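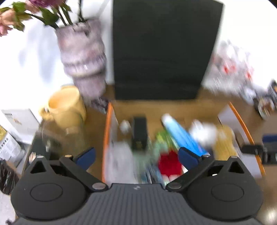
*Figura 4-1. Bandeja de reborde naranja sobre mesa de madera clara, con artículos pequeños mezclados.*

## 4. Bandeja de recogida: colocación, vaciado y clasificación

Esta sección corresponde al módulo de mesa del sistema Wotix. Trata la bandeja de recogida, los objetos que suelen rodearla y el paso de su contenido a los separadores Curley. El montaje de los separadores se describe en la sección 3. Las etiquetas adhesivas, en la sección 6.

Revisión del texto: 9 de octubre de 2022. Sustituye a la hoja suelta que acompañaba a los primeros envíos de Lindness.

### 4.1 Elementos necesarios

- Bandeja de recogida con reborde.
- Juego Curley de 11 separadores.
- Rollo de etiquetas Akinola (casi 100 unidades por rollo; el recuento varía según el corte).
- Paño seco que no suelte pelusa.
- Bolsa para desechos.
- Rotulador de punta fina, no incluido.

Las tijeras no son imprescindibles. Las etiquetas se separan por la línea de precorte.

### 4.2 Elección de la superficie

1. Elija una mesa estable y nivelada. La bandeja debe apoyar en toda su base.
2. Pase el paño por la zona de apoyo y retire migas, grapas y restos de adhesivo.
3. Presione con la mano cada esquina de la bandeja. Si una esquina bascula, gire la bandeja un cuarto de vuelta y repita la comprobación.
4. Deje un espacio libre de 2 palmos en el lado desde el que va a trabajar. En ese espacio se extenderán los artículos durante el vaciado.

> **Nota.** En mesas de madera sin barnizar, no arrastre la bandeja cargada. Levántela por los dos lados o vacíela antes de moverla.

### 4.3 Objetos alrededor de la bandeja

La mesa rara vez se dedica en exclusiva a la clasificación. En la disposición de la figura 4-1, la bandeja comparte superficie con un jarrón de flores de color lavanda, una taza amarillo pálido, un tarro de vidrio transparente y cajas con texto impreso. Es una disposición admisible como punto de partida, pero conviene despejarla antes de iniciar el vaciado.

1. Retire en primer lugar los recipientes que puedan contener líquido: jarrones, tazas, vasos y tarros abiertos.
2. Sujete los jarrones con las dos manos, una en la base. No los levante por el borde ni por los tallos.
3. Aparte las cajas de cartón hacia el lado contrario a su mano dominante. Si están vacías, pliéguelas y sáquelas de la mesa.
4. Compruebe que las bolsas que se encuentren sobre la mesa no contengan artículos pendientes de clasificar. Si los contienen, páselos a la bandeja; si no, reserve las bolsas para los desechos.
5. Si detrás de la bandeja hay un panel o cualquier otro objeto vertical de gran tamaño, verifique que se sostiene por sí mismo. No lo utilice como tope para empujar la bandeja.

> **PRECAUCIÓN.** No clasifique papeles, tarjetas ni sobres junto a un jarrón con agua. El cartón de los separadores Curley no está tratado contra la humedad y se deforma de manera permanente.

> **PRECAUCIÓN.** El vidrio en el borde de la mesa puede caer al abrir las cajas. Colóquelo siempre hacia el centro o sobre otra superficie.

### 4.4 Criterios de carga

La bandeja es un recipiente de paso. Admite artículos de naturaleza distinta y no exige orden interno durante la recogida. Se aplican las limitaciones siguientes:

- El contenido no debe formar capas que oculten por completo el fondo durante más de una jornada.
- Los artículos altos pueden colocarse de pie cerca del lado posterior, como el objeto rectangular negro de la figura. Los que no se mantengan de pie se tumban.
- Los envases con tapón se guardan cerrados. Compruebe el cierre antes de soltarlos en la bandeja.
- Las tarjetas y hojas van contra una pared lateral, en vertical o ligeramente inclinadas.
- Las bolsas arrugadas y los paños ocupan mucho volumen. Dóblelos o sáquelos.

No introduzca cuchillas sin funda, pilas con signos de fuga, alimentos abiertos ni objetos cuyo peso arquee el fondo. Los artículos de este tipo se tratan por separado y no pasan por la bandeja en ningún momento.

### 4.5 Vaciado

Lea el procedimiento completo antes de empezar. Una bandeja con carga media se vacía en una sola sesión. No se recomienda interrumpir el trabajo entre los pasos 3 y 7, porque los grupos quedan sin identificar sobre la mesa.

1. Lleve la bandeja al borde interior del espacio libre preparado en 4.2.
2. Retire primero los artículos que estén de pie y colóquelos al fondo de la mesa.
3. Saque los objetos largos de uno en uno. Si alguno está cruzado en diagonal sobre otros, levántelo por el extremo más alto y no tire de él en horizontal.
4. Saque los paquetes planos y los sobres. Apílelos con la cara impresa hacia arriba.
5. Saque los frascos y envases cerrados. Manténgalos verticales.
6. Extraiga bolsas, paños y envoltorios. Pálpelos antes de apartarlos: es habitual que retengan piezas pequeñas en los pliegues.
7. Recoja a mano lo que quede en el fondo.
8. Incline la bandeja sobre el paño extendido y golpee suavemente la base con los nudillos.
9. Limpie el interior y el reborde. Deje secar si ha empleado un paño humedecido.

> **Nota.** No vuelque la bandeja completa sobre la mesa para ahorrar tiempo. Los envases pequeños ruedan y los tapones a presión pueden soltarse con el impacto.

### 4.6 Clasificación en grupos

Con la bandeja vacía y los artículos extendidos, forme los grupos. La tabla recoge la asignación de fábrica, que puede modificarse según el uso de cada vivienda u oficina.

| Grupo | Contenido habitual | Posición en el separador |
|---|---|---|
| A | Frascos y botellas pequeñas | Fila posterior, celdas altas |
| B | Paquetes impresos y sobres | Fila posterior, celdas estrechas |
| C | Artículos alargados | Canal lateral |
| D | Tarjetas, hojas sueltas | Ranura lateral |
| E | Paños y bolsas doblados | Celda ancha |
| F | Sin asignar | Celda frontal |

1. Asigne cada artículo por su forma y su cierre. El color no es un criterio válido en este sistema.
2. Si un artículo cabe en dos grupos, elija el que corresponda a la celda más baja que lo contenga sin forzarlo.
3. Coloque en el grupo F todo lo que no se identifique a primera vista. No abra envases para averiguar su contenido en esta fase.
4. Revise el grupo F al terminar. Un artículo que haya permanecido en él durante 2 vaciados consecutivos debe asignarse a otro grupo, devolverse a su lugar de origen o desecharse.
5. Introduzca los grupos en los separadores en orden alfabético, empezando por la fila posterior.

Los separadores Curley encajan con un ligero roce. Si una celda ofrece resistencia, retire el contenido y compruebe que la pestaña inferior está dentro de su ranura -- es el error de montaje más común y no produce daños si se corrige a tiempo.

### 4.7 Etiquetado provisional

El etiquetado definitivo se explica en la sección 6. Para el primer uso basta con una marca provisional por grupo.

1. Separe una etiqueta Akinola por la línea de precorte.
2. Escriba la letra del grupo antes de retirar el protector.
3. Pegue la etiqueta en la cara frontal de la celda, centrada y a ras del borde superior.
4. Presione de izquierda a derecha.

No pegue etiquetas sobre el reborde de la bandeja. El adhesivo se desprende con el roce de las manos y deja residuo. Tampoco las coloque sobre envases que lleven fecha de caducidad, instrucciones de uso o advertencias del fabricante.

### 4.8 Devolución de los objetos a la mesa

1. Retire los restos de papel de la zona de trabajo y cierre la bolsa de desechos.
2. Coloque los separadores cargados al fondo, paralelos al borde de la mesa.
3. Sitúe la bandeja vacía delante. El lado frontal debe quedar libre.
4. Devuelva las cajas que sigan en uso. No las apile sobre los separadores.
5. Devuelva en último lugar jarrones, tazas y tarros, separados de la bandeja al menos el ancho de una mano abierta.

Las flores cortadas sueltan hojas y pétalos. Si el jarrón queda junto a la bandeja, oriente el ramo hacia el exterior o recorte los tallos que sobresalgan por encima del reborde.

### 4.9 Incidencias frecuentes

**La bandeja se desliza al retirar artículos.** Limpie la base y la mesa. Si persiste, coloque debajo una hoja de goma fina, de tamaño inferior al de la base.

**El contenido vuelve a mezclarse a los pocos días.** Revise si la bandeja recibe artículos que ya tienen celda asignada. En ese caso acerque los separadores a la zona de paso.

**Un envase ha goteado dentro de la bandeja.** Retire todos los artículos, seque los que hayan estado en contacto con el líquido y lave la bandeja con agua templada y jabón neutro. No utilice disolventes ni estropajos abrasivos.

**Faltan celdas para un grupo.** Divida el grupo C antes que los demás. Si no es posible, solicite a Lindness un juego adicional con la referencia impresa en la tapa del embalaje.

**Las tarjetas se comban.** La ranura D está sobrecargada o hay humedad en la mesa. Vacíe la ranura, deje las tarjetas bajo un peso plano y seque la superficie.

### 4.10 Mantenimiento

Vacíe la bandeja cuando deje de verse el fondo o, en su defecto, una vez por semana. En diciembre y en otros periodos con más paquetería de lo normal, reduzca el intervalo a la mitad. Las etiquetas provisionales se sustituyen en cuanto se despegue una esquina.

Guarde la bandeja alejada de radiadores y de la luz solar directa si no va a utilizarla durante una temporada. Los separadores se almacenan desmontados, en plano y dentro de su funda -- nunca en el interior de la bandeja con otros objetos encima.

Continúa en la sección 5, *Cajones y segundos niveles*.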